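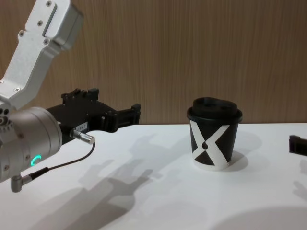
ok it's Sunday, May 29, 2022, the long weekend, and I'm going to spend it posting way too many words on to-go cups. Mute me now if you need to!

Some background. I've been setting up the drinks corner for the Kouris open house and I got handed the cups. Just the cups. "You like coffee, you do the cups," that was the whole conversation. Which was a Tuesday, and I've been in it up to my elbows ever since.

First thing I learned is that a cup and a lid are two separate purchases and the people who sell them are not always on speaking terms. You can buy a perfectly nice paper cup from one place and a perfectly nice lid from another and the lid will sit on there like a hat on a pumpkin. Looks fine until you pick it up.

I ordered samples from Braslow and from Sellness. The Braslow ones showed up in 2 days, the Sellness ones took 9 and came in a box big enough for a microwave. Inside was one sleeve of cups and so much paper. I'm still using that paper to wrap things (my sister's birthday mug went out in it).

Color next, and I went black. I know, I know, everybody does kraft brown, brown looks friendly, brown says farmers market. But coffee drips show on brown and they show even worse on white, and I've carried enough sad streaky cups down Clilstead Road to have feelings about it. Black cup, black lid, done. Somebody in the group text said it looked like a cup for a villain. Good!!

Then lids, and here's where I lost most of Thursday. There's the flat kind that crackles when you press it, and there's the domed sip kind. I tried both at the kitchen sink with plain water, walking laps between the fridge and the back door. The flat one leaked at the seam every time, I don't care what the packaging says. The domed one was good as long as I'd gone all the way round the rim with my thumb.

So that's my lid method now, passing it on: put it down level, press the side away from you first, then run your thumb around till you're back where you started. If you just smack the middle with your palm you'll push coffee up through the hole and onto your sleeve. Ask my gray sweater.

Oh and do it with the cup ON the table. I keep seeing people lid a full cup in midair, squeezing it with the other hand, and paper cups are squishy! The sides go in, the rim goes oval and now nothing fits.
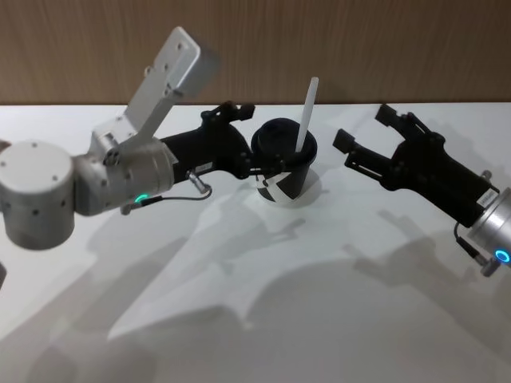

Black lidded cup, white table, wood wall. Very pleased with this corner.

The wall was a big part of why I wanted the drinks here, by the way. The other option was next to the coat rack, where everything would've been beige on beige with somebody's parka leaning on the creamers. Dark cups on a white top, you can find them from across the room, and at 8 a.m. that matters to me as a person.

I did have a whole plan for a tablecloth. Scrapped it. A cup on cloth wobbles, and wiping down a bare table takes a few seconds, and I own exactly one tablecloth and it has a turkey on it.

Heights! Nobody warned me I'd care about heights. I was all set on the tall skinny cups and then I put one down next to the short squat kind and gave the table a bump with my hip. Tall one went over. Short one slid a little. Short ones it is, and if you want more coffee you can come back and get more coffee, it's a free refill, what's the rush.

Price, for the people who've been DMing me: the case I was looking at is 4,000 cups. That's the smallest case. I don't have anywhere to put 4,000 cups!! I'm going in on it with the other drinks table and we'll each take half, and mine are going under the bed in the guest room, so if you come to stay you'll be sleeping on cups. Sleeves of them make a decent doorstop too, I've found out.

The lids come in a different case count than the cups, of course they do, like hot dogs and buns. I did the math three times on the back of the Sellness packing slip and I'm going to end up with extra lids forever. They nest nicely at least.

Right, straws. I've been putting this one off, I know how you all get. I'm putting straws out. Iced coffee through a sip lid is a slow business and half of my regulars drink it iced all year long. The trick is not jamming it in straight down like you're planting a flag. Hold it low, close to the lid, ease it through, and put a finger of your other hand on the rim so the cup doesn't scoot off on you.

White straws, if you're wondering. I looked at the black ones to match and they just disappeared against the lid, I kept poking around for the thing. 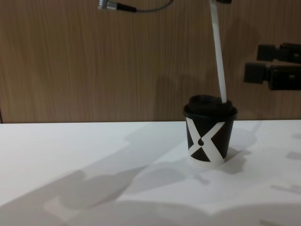 Marisol replied that straws and a domed lid is overkill, and at her place they keep the straws behind the counter and only hand one over when somebody asks, and they've gone through 19 boxes fewer this year.

ok that is a LOT of boxes. I might steal that. Keep them in a jar on my side of the table, hand them out to the iced people, and everybody else gets to sip like grown-ups. My only worry is the line, I don't want to be the straw cop with a dozen people waiting for a refill.

Maybe a little sign? "Straws, just ask." My handwriting's terrible so that'd have to be printed.

Also still deciding on sleeves, the cardboard kind. The sample cups felt ok to me with hot water in them but I have baker hands, I can't be trusted. If you've used the Braslow single wall ones with really hot coffee please tell me if you needed a sleeve. The order goes in Wednesday, before lunch if I can manage it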